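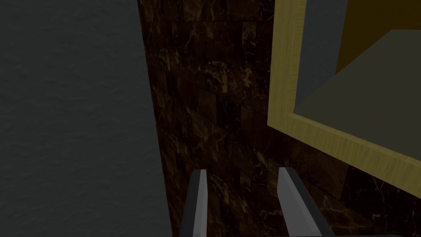

Most of the complaints we get in the first heating season are about the gap under the door, and the door itself is usually fine, Sarita Tiwari told the Killwood meeting on Monday. She asked that suppliers print the floor clearance on the outside of the box, where the installer can read it before opening the package.

November
By the Lirkine press office

LIRKINE RELEASES RIRKETTI DROP SEAL FOR INTERIOR DOORS

KILLWOOD - Lirkine has released the Rirketti, an automatic drop seal for interior doors in apartments, offices and small hotels. The seal is fitted in a groove cut in the bottom edge of the door. When the door closes, a plunger on the hinge side is pressed against the frame and a spring lowers a rubber strip to the floor. When the door opens, the strip lifts clear before the door has swung far enough to drag it.

The Rirketti replaces the earlier surface-mounted seal, which was screwed to the face of the door and remained visible from one side. Orders for the surface-mounted seal will be filled from stock until stock runs out. Spare rubber strips for it will remain in the parts list.

The new seal closes a gap of up to 11 mm between the door and the finished floor. The groove and the housing are the same for every door width in the range. The housing can be trimmed on the side away from the plunger with a fine-toothed hacksaw. Trimming from the plunger side damages the spring anchor and voids the warranty.
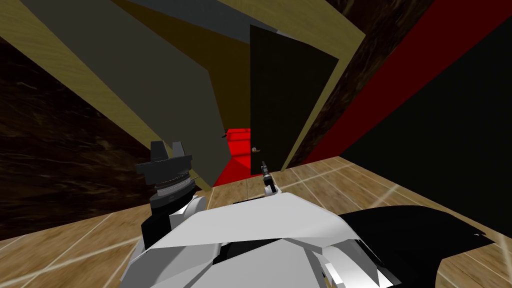

Does it hold up on a floor that isn't level, one installer asked from the floor at the same meeting, or does it seal at one end and leave daylight at the other?

The lowering mechanism was changed with this fault in mind. In the surface-mounted seal, the strip was carried on a single leaf spring and came down parallel to the door edge. In the Rirketti, the strip is carried on 2 springs that work separately, so that one end can travel farther than the other. The plunger side touches the floor first, and the far side continues down until it meets resistance. The strip can follow a slope or a shallow dip along the line of the closed door. It can't follow a raised threshold with a sharp edge, and in that case the threshold should be planed or removed before fitting.

Contact pressure is set with a hex key at the plunger. One full turn clockwise lowers the strip further. Lirkine recommends that the adjustment be made with the door hung and latched, after the floor has been finished. Seals adjusted over a bare subfloor will need to be backed off once planks, tile or carpet have been laid.

The housing is extruded aluminum. The strip is silicone rubber and is supplied in gray or black. It slides out from the end of the housing without tools once the end plate has been taken off, and the door can stay on its hinges if there is enough room at the latch side to draw the strip out. In narrow hallways the door may have to come down.

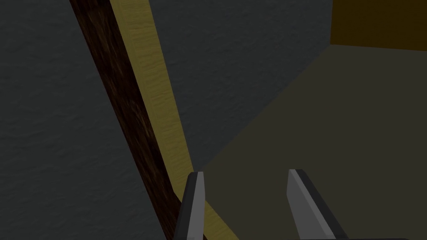
Rendered interior with a dark olive-green surface.

Sound and drafts

A drop seal is one part of a door set. It will do little for sound if the gaps at the sides and head of the frame are left open, and the instructions now say so on the first page. Lirkine supplies a matching compression gasket for the frame, sold separately, and advises that both be fitted together where speech privacy is a concern. Hollow-core doors pass a good deal of sound through the panel itself. Buyers who expect a quiet room from a hollow-core door and a drop seal will be disappointed.

For drafts and light the seal can be used alone. It isn't intended for exterior doors, and it isn't a smoke or fire seal. Doors that form part of a rated assembly should be fitted only with parts listed for that assembly.

Some buildings depend on the gap under the door for return air, particularly where bedrooms have a supply vent and no return. Closing the gap in these rooms can upset the heating and cooling. A transfer grille or a separate return should be in place first, and the person responsible for the ventilation should be consulted before an entire floor is ordered.

Testing

Sample seals were mounted on a test door at the Nigam workshop and run through 2000 open and close cycles before the design was released for tooling. The strip, springs and plunger were then taken apart and inspected. The plunger tip showed polishing where it met the frame plate. For this reason the frame plate, which was optional during the trials, is now packed with every seal - it should always be fitted, on softwood frames above all. A plunger bearing on bare softwood will make a dent over time, and the strip will then stop short of the floor.

A second change came from the trial fitters. The original fixing screws had a shallow cross recess that was hard to drive at the bottom of a groove. They have been replaced with square-drive screws, and a long driver bit is included.
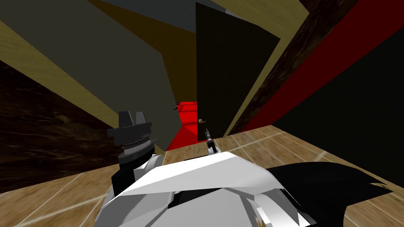 Rendered interior with a door and wood floor, tilted view.

Fitting

The groove may be cut at the door factory or on site with a router and a straight guide. Both ends of the groove are left open and are covered by the end plates. Dust should be cleared from the groove before the housing goes in, as packed dust at the plunger end is the most common cause of a seal that sticks. No grease or spray lubricant should be used. Lubricant collects grit and softens the strip.

Painted doors should be fully dry before the seal is fitted. If a door is to be repainted later, the strip should be drawn out and the plunger masked. Paint on the plunger stem can be removed with fine abrasive paper, but paint inside the housing generally means a new housing.

Supply

The Rirketti is available now through Nigam, which handles distribution for Lirkine, and over the counter at the Killwood depot. The first production run is 500 seals. Trade customers with open orders for the surface-mounted version may switch to the Rirketti without a handling charge, provided the order hasn't been packed. The frame gasket will follow as a separate delivery and will be invoiced when it ships.

Drawings of the groove, the housing section and the frame plate can be requested from the Lirkine technical desk. Requests should state the door thickness, the floor finish and the clearance measured at both ends of the closed door.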